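Pedido de suporte: resenhas e livros juvenis no catálogo do clube de leitura
Plataforma: Brarell
Aberto em: outubro de 2020
Prioridade: normal
Estado: em observação

Descrição inicial

A página do nosso clube de leitura juvenil está a mostrar resenhas trocadas. A ficha de «O Farol de Merkitz», romance de fantasia para leitores a partir dos dez anos, apresenta a resenha do segundo volume da série, que revela logo na primeira frase quem apagou o farol. Para um livro que vive inteiramente desse mistério, é um estrago considerável. Três leitores já escreveram a queixar-se e um deles devolveu o livro por ler.

A ficha do segundo volume, por sua vez, não mostra resenha nenhuma, só a classificação em estrelas.

Passos para reproduzir

Abrir a ficha do primeiro volume sem sessão iniciada. Descer até «Opinião do clube». O texto que aparece começa por falar da tempestade e do irmão mais velho, personagem que no primeiro volume nem sequer tem nome. Com sessão iniciada, o texto está certo umas vezes e errado outras.

Primeira resposta do suporte

Sugerem limpar a cache do navegador e tentar outra vez. Feito, em dois computadores e num telemóvel. Tudo igual. Já contava com isso, porque os leitores que se queixaram não partilham o meu navegador.

Segunda resposta do suporte

Dizem agora que o problema estará no ISBN, que as duas edições da Van Beek teriam sido registadas com o mesmo número. Fui verificar. Os números são diferentes, tanto na ficha técnica impressa como no nosso catálogo. A explicação é jeitosa, mas não bate certo com o que tenho à frente. Pedi que me indicassem onde viram o número repetido e ainda não recebi resposta a essa parte.
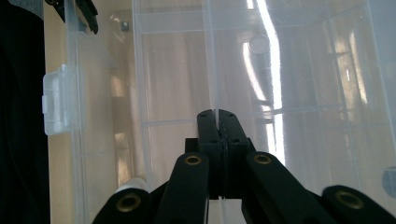

Caixa de arrumação em plástico transparente

Testes feitos por nós

Apaguei a resenha do primeiro volume e voltei a publicá-la. Ficou certa durante cerca de 20 minutos e depois voltou a errada. Repeti com outra série, a trilogia Tarex, e aconteceu o mesmo: a resenha do terceiro livro saltou para a ficha do primeiro. Nos livros sem continuação, não encontrei nenhum caso.

Isto faz-me desconfiar do agrupamento por série que a Brarell ativou em abril. Na altura foi anunciado como uma melhoria «transparente para o utilizador». O agrupamento parece ir buscar a resenha mais recente da série e colá-la à ficha mais visitada. Não tenho acesso ao código e não posso prová-lo, mas explica tudo o que vi, coisa que a teoria do ISBN não faz.

Terceira resposta do suporte

Confirmam que o agrupamento «pode influenciar a apresentação de conteúdos relacionados». Propõem juntar todas as resenhas de uma série num único texto. Recusei. Quem pega no primeiro volume quer saber se a rapariga do farol é boa companhia para 80 páginas antes de dormir, e se o capítulo da gruta mete medo a mais. (Mete algum. A meu ver, é o melhor do livro.) Não quer saber como acaba a história dois livros adiante.

Solução provisória

Desliguei o agrupamento nas definições da coleção, em «Séries e continuações». A opção só aparece a quem tem perfil de administrador e vem descrita como «experimental», embora estivesse ligada por defeito. Depois disso voltei a publicar as resenhas afetadas, uma a uma. As duas fichas de Merkitz e as da trilogia Tarex mostram agora o texto correto, com e sem sessão iniciada.

Perdeu-se a ligação «Ler a seguir» no fundo das fichas. Faz falta – os mais novos usavam-na para chegar ao volume seguinte – mas prefiro isso a um desfecho contado na página errada.

Quarta resposta do suporte

Dão o caso por resolvido e pedem que avalie o atendimento de 1 a 5. Reabri o pedido. Desligar uma função não é o mesmo que corrigi-la, e quem criar uma coleção nova vai encontrá-la ligada outra vez. Aceito a mudança de prioridade para baixa, não aceito o fecho.

Última atualização

O suporte informa que o agrupamento será revisto «numa próxima versão», sem data. Mantenho a opção desligada e as resenhas guardadas num ficheiro à parte. Continua por responder a pergunta sobre o ISBN repetido.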